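Cladholm Community Hall – Kitchen and Pantry Inspection Checklist
Completed by Saranya Mathew for Kandasamy Facilities, July

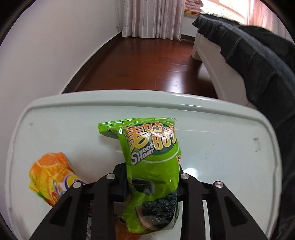

How often must the dry goods shelves be inspected?
Once a month, and again before any event that uses the main kitchen.

1. Hand sink: soap and paper towels in place. Pass.
2. Refrigerator log, Rarex unit: Pass. Entries complete and initialed by W. Halliday.
3. Dry goods kept off the floor. Fail. Two flour sacks found beside the rear door – moved during the visit.
4. Opened packages labeled with date of opening. Fail. Rice and lentils unlabeled.
5. Snacks for resale: seals intact, best-by dates readable. Pass.
6. Fire extinguisher, tag 1718: Pass. Gauge in the green zone.
7. Exit path to parking lot clear, 19:00 check. Pass with comment. Folding chairs are to be returned to the storage closet after each use.
8. Pest traps: Pass. The trap behind the Wumero freezer is due for replacement.
9. Range hood filters: Not checked. Hood in use at time of visit.

Comments: Items 3 and 4 must be corrected before the next rental. Item 9 will be inspected separately by Dinesh Kamath. Labels and markers are available from Vimala Panicker at the front office.

Reviewed: Young-sook Yang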